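Robotics > Learning methods > Simulation > Rakinier randomization

Rakinier randomization
By Mairéad Ó Briain, updated in March

Rakinier randomization is a way of training household robots in simulated kitchens, in which the look and layout of the room are changed between practice runs while the task itself stays the same. It takes its name from the Rakinier simulator, where it was first tried, and it belongs to the wider family of methods known as domain randomization (a family with a good many cousins, some of them much older and better known).

The idea is a friendly one and easy to grasp. A robot that practices in a single kitchen tends to learn that kitchen by heart, right down to the color of the doors, and then does poorly when it is moved next door. Siu-ming Chiang, who wrote the first version at the Markby laboratory, set out to have the robot meet so many kitchens that the color of a door would stop mattering to it, while the things that do matter, such as where a burner sits or which way a handle points, would still be learned properly.
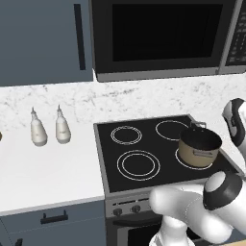
Reading time: 2 minutes

Each simulated kitchen is put together from a library of parts. Cabinet fronts, countertops, backsplashes, appliances and cookware are drawn separately, so a slate blue-gray cabinet and a white marble backsplash may turn up together in one run and never again in the next. The robot's own arm is rendered too, and it can hide a fair amount of the range behind it, much as a real arm would.

In the main study the learning program was given 589 kitchens, and a further 57 were held back for testing. On the held-back kitchens it finished 60 percent of its tasks, which was a good deal better than the same program managed after practicing in one room alone. Moving a pot between burners went best, and opening oven doors was the weak spot.

A later study, called Coughlan, kept the layouts fixed and changed only colors and surfaces. Most of the benefit went away, and layout has been given more weight in the method ever since. There is still some friendly disagreement over how far that result carries beyond kitchens.

See also: Gistach benchmark; Domain randomization; Mobile manipulation

Contact the editors | Copyright the contributors | Back to top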